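Home | Reserve | Lodge | Diary | Getting here
Search the diary Go

Warden's Diary, Komalow Private Reserve
2022-09-20

The morning was given to the northern boundary, where the track crosses into Villalba land. The ground is soft after a wet week and the vehicle was left at the second gate. Fresh tapir prints were recorded on both sides of the stream. The fence line is sound except at the old timber crossing, where two posts have shifted and will be reset before the end of the month.

Javiera Durán has completed the count of nest boxes begun in July. Of the 100 boxes put up in the eastern block, 72 showed signs of use. The remainder will stay in place for a further season. Her full notes have been placed in the lodge library, where guests may read them on request.
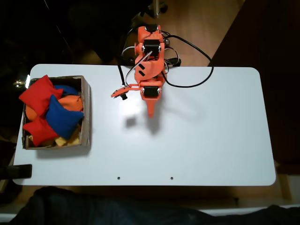
Orange arm and black cables on the white table.

The Reserve received a letter from the Zolville landholders concerning the proposed forest corridor. They are willing in principle to leave up to 2000 acres uncut along the river, subject to a survey of the western edge. A reply has been sent accepting the survey and asking that hunting on that side be suspended while it is carried out. The matter of the shared road remains open.

Guests are reminded that the Dotstead trail is closed beyond the lookout. A large fig has come down across the path and brought a good deal of vine with it. Night walks continue from the lodge steps and are limited to 10 persons, including the guide. Torches with a red filter may be borrowed from the desk.

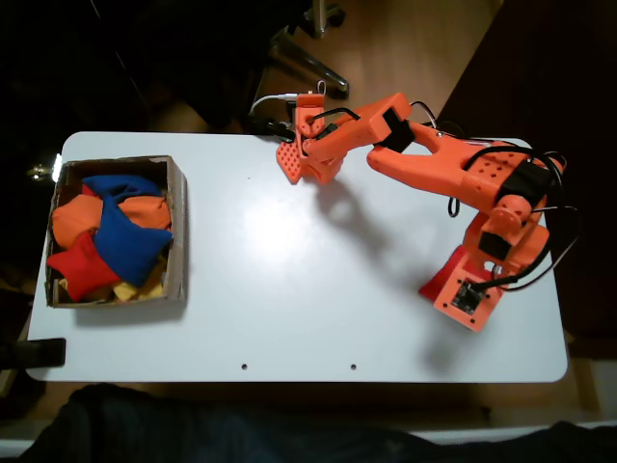 Bean bags in their cardboard box.

Rain returned shortly after four and the afternoon river patrol was put off. The gauge at the landing will be read at first light. Two howler troops were heard from the veranda at dusk, the nearer one in the cedar stand, where they had not been noted for several weeks.

3 comments | 14 shares
Older entries | Newer entries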